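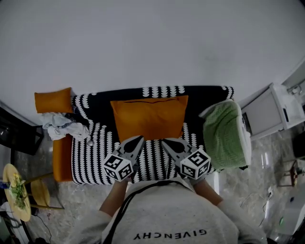
Chapter 2. Slugs and Snails in the Small Garden

Most damage happens at night. Look for slime, ragged holes, seedlings gone by morning. In the Pletenmont plots we lost 18 lettuces in a week – all young, all near the damp wall. Older plants mostly pull thru.

Start with watering. Mornings, not evenings. Then clear old boards and pots, check underneath. Barriers come later in the chapter, traps too.

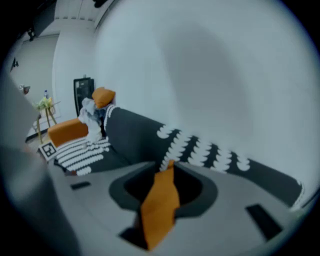

Chie Morikawa disagrees about the boards: leave one down, she says, and turn it over every day, becuase the slugs gather there and can be picked off by hand. Worth trying in September – egg laying time.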